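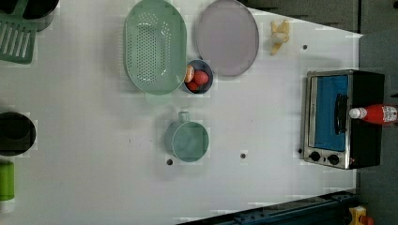
Gwilym Gape wanted to know, before anything else was said, whether we had really budgeted more for the things on the table than for the table. He had read the spreadsheet from the bottom up, as is his habit, and had got as far as a line marked "kitchen, misc." before ringing.

We had. The table came from Dudville with the old lease and cost us the price of moving it. The kitchen line kept growing because every task somebody wrote down needed another thing to do it with, and each thing needed a spare. So this page is partly a gallery and partly my reply to Gwilym, who prefers his replies in writing so that he can find fault with them at leisure.

It is a small gallery. We were promised more pictures and a person to take them, and both were moved to the next financial year. One view from overhead will have to carry the whole of the Saliba kitchen bench, with the captions queueing up underneath it.

The colander. Pale green, oval, full of little holes, and the cause of the longest email thread of the spring. Vilgot Solheim held that an oval is a fair test of a grasp planner and a round one is a gift. Elsa Rustad held that we should buy whichever was in the shop. The budget line says "colander" and takes no side.

The plate. Flat, lavender going on grey, and budgeted as a consumable. I had plates down under "durable goods" in the first draft, which caused some merriment among people who had worked with arms before. If you are planning your own bench, put anything that can break under consumables and make the line larger than you think decent.

The bowl. Dark and small, with a tomato in it. The tomato belongs to a cost heading called "handling pieces", which finance bounced twice on the grounds that it sounded like chess. It passed on the third go with no changes at all, so I can only assume a different person was on that day.

The banana. Peeled, and the only thing here that anyone outside the project ever asks me about. Its line in the plan is tiny. Its share of the meetings is not. Ragnvald Rønning would like it minuted that he proposed leaving peeled fruit to phase two.

The measuring cup. Teal, with a short handle. Short handles matter to the budget in a way I did not appreciate in August, when we ordered the first set of fingertips as if everything in a kitchen came with a broom handle attached. Allow for 3 sets of fingertips. We allowed for one and then held a meeting.

The toaster oven. The most expensive item on the table top, and the one I would defend in front of any panel. It has a door with a long handle, and two knobs, so a single purchase gives you pulling and turning to plan tasks around. Geum-ok Do costed a separate door rig and a separate knob rig from Joseo, and the two together came to more than a whole shelf of small ovens. Joseo were very nice about it and still send us the catalogue.

The red bottle on top of the oven. White cap, white label. Bottles are cheap and I have nothing against them. What I would say is that bottles get their own line in the plan, separate from crockery, or you will find yourself in a corridor explaining to an auditor why the plates have labels.

The green spatula. Slotted, flat, and Vilgot's favourite argument for spending more on grippers. Thin things lying on flat tables are dear. I don't mean the spatula, which you can have for small change. I mean the hours. If your plan has a column for the price of an object and no column for the time spent getting it off the table, you have a shopping list, and you should expect to be asked for a proper budget by Friday.

The black pot. Round and black, and entered in the plan as "pot". I wish every line had been as restful.

The white table top. Note the small dark holes in it, which Gwilym did, by return. A table is the dullest thing you will buy and everybody will have a view on it. Ours was for keeping it white, plain and easy to wipe. Elsa's view was that she would be the one wiping it. Put down a figure for cleaning time while you are there, and don't let anyone tell you it comes out of overheads. Overheads have never wiped anything.

Those are the captions. Gwilym has also asked for the money, so I give it as briefly as I can.

Of the plan for the bench, 25 per cent went under kitchen goods and their replacements. He thinks this is scandalous. I think it is the first honest figure in the document, and Ragnvald, who is careful, thinks it is low. The arms and their controllers sit in another plan altogether, with another signature at the bottom, and I am grateful every day that the signature isn't mine.

Delivery was our real mistake. We budgeted as though things travelled for nothing. The crate from Trakow cost up to 1000 pounds to bring in, depending on which of the invoices you believe, and there was a charge for the lift, and then a second charge for the lift being the wrong lift. Ask your supplier what happens between the kerb and the room. Ask what the crate weighs and who takes the crate away afterwards. We still have ours. Geum-ok keeps the recycling in it.

If you are starting from scratch, write the tasks down first and buy second. We did it the other way about, with great enthusiasm, and own five whisks. None of them is pictured and none of them has ever appeared in a task. Gwilym has found the line they were bought under and has underlined it twice.

He has one more question, about service contracts, and says he would rather I answered it in person. I have told him I am on leave until Tuesday.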